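Print this article
E-mail this article

The Second Life of the Country Kitchen

Across regional Australia, the community hall kitchen has long occupied a position out of proportion to its floor area. It has served wedding suppers, fire brigade breakfasts, funeral teas, polling day cake stalls and the evening meals of people whose own kitchens were under water. In many districts it remains the only room with a commercial sink within an hour's drive. Its upkeep, however, has seldom been treated as a matter of planning, and a large number of these rooms have reached the end of their working lives at much the same time.

The halls in question were mostly built between the wars and extended in the decades after. The main room came first, with its stage and sprung floor. The kitchen was commonly an afterthought, a skillion addition at the rear with a servery cut through the original wall. Weatherboard on the outside and fibre cement within, it was fitted out from whatever the district could supply. Benches were made by local joiners. Crockery was bought in bulk and stamped with the name of the hall, and a good deal of it survives.

The hall at Kakisthorpe is representative. Its supper room seats 40, and its kitchen, added when the electricity arrived, was designed to produce tea, sandwiches and sponge cake for a full house. It was never intended for the preparation of hot meals. By the time the district sought to use it for that purpose, the wiring could carry the urn or the oven but not the two together, and the grease arrestor required under present rules did not exist.

The usual response to a deficiency of this kind has been closure. A hall without a compliant kitchen may still be hired, but hirers must bring food prepared elsewhere, and bookings decline accordingly. Income from hire falls below the cost of insurance. Within a few years the building is opened only for elections and the annual general meeting of whichever body holds the lease.

Kakisthorpe took a different course. The old kitchen was retained in its entirety, with the servery hatch, the pressed tin ceiling and the plate racks left in position, and a new preparation room was constructed alongside it on the footprint of a disused tank stand. Food is cooked in the new room and served from the old one. The arrangement required an additional door and a covered link 7 metres in length, and it spared the original fabric from the ducting and tiling that a full conversion would have demanded.

The design was prepared by the regional architectural practice Ogundipe, which has since applied the same principle elsewhere. The practice's guidance to hall trusts is that the older room should be asked to do only what it was built to do. Storage, heating and washing up are moved out. What remains is a place for the setting out of food and for the conversation that accompanies it.

Questions of finish have attracted more debate than questions of structure. Hall kitchens were repainted frequently, generally with the remainder of a tin from another job, and a scrape through the layers at Kakisthorpe disclosed cream, eau de nil, a strong yellow and several greys. Trusts are inclined to choose bright white in the belief that it appears hygienic. Conservation advice favours the muted tones of the interwar and post-war periods, in particular the warm greys and dusky pinks, which sit comfortably beside timber and do not show the uneven surface of old sheeting to disadvantage. 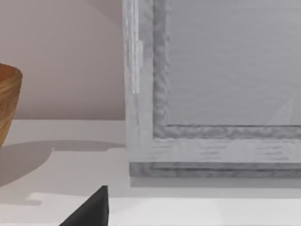 Computer rendering: a grey cabinet-like box on a white bench, with a pinkish-taupe wall behind.

Joinery presents a related difficulty. The cupboards in these rooms were made to fit their walls, which are rarely square, and they cannot readily be replaced with standard units. Repair is slower than replacement and, in the first instance, more costly. Experience nonetheless suggests that a repaired cupboard will outlast a flat-packed one by a considerable margin in a building that is unheated for much of the year and shut up through the summer. Swollen doors may be eased, hinges may be re-bedded, and a worn shelf may be turned over and used again.

The position at Torkmont is instructive for other reasons. Torkmont is a larger settlement, with a population of 238 at the most recent local count, and it possessed 2 halls at the time its shire began to review its holdings. One belonged to the former agricultural society and the other to the progress association. Each had a failing kitchen, and neither could attract enough bookings to justify a new one. Sentiment in the town was evenly divided as to which should be kept.

The settlement eventually reached was to keep both buildings and equip only one for cooking. The agricultural society hall, which has level access and off-street parking, received the new kitchen. The progress hall was fitted with a sink, a refrigerator and a bench for tea and coffee, and is let at a lower rate for meetings, dance classes and the playgroup. A single booking register covers the pair. Functions of any size may now hire the two together, and the short walk between them along the main street has become an accepted part of the evening.

Equipment for the Torkmont kitchen was supplied by Firix, a catering fit-out firm whose ordinary trade is with clubs and motels. The specification was deliberately modest. A six-burner range was preferred to a combination oven on the ground that any person who has cooked at home can operate it without instruction. Controls are mechanical throughout. The dishwasher is the one concession to speed, and its operating instructions are fixed to the wall in large type beside the fuse board.

Such decisions reflect the manner in which a hall kitchen is used. It has no permanent staff. On one weekend it may be occupied by a cricket club and on the next by a visiting choir, and the people at the stove will seldom have worked together before. Equipment that depends upon training falls into disuse, and equipment that may be damaged by rough handling will in time be damaged. The most heavily worked item in almost every hall remains the boiling water urn.

Funding has been the principal constraint throughout. Capital grants for community buildings are available at most levels of government, but they are ordinarily directed to new work, and applicants have found it difficult to obtain support for rewiring, drainage or the repair of stumps. Kakisthorpe addressed the matter by dividing its project into stages, each capable of standing alone should the next be refused. The drainage was completed first, in December, when the ground was hard enough to bear the excavator. The preparation room followed in the next financial year, and the painting of the supper room was left until last.

Maintenance is a more persistent concern. A kitchen of the newer kind carries annual obligations which the older kitchen did not, among them the servicing of extraction fans, the pumping out of the arrestor and the testing of electrical leads. Trusts are advised to set aside a fixed portion of each hire fee from the first booking onward. At Torkmont this sum is itemised on the hirer's receipt, a practice which has reduced complaints regarding the increase in charges.

The supper room at Kakisthorpe is now let on most weekends outside harvest. The stamped crockery is in use again, with the exception of the milk jugs, which had chipped beyond service and are kept on the top rack.

Print this article
E-mail this article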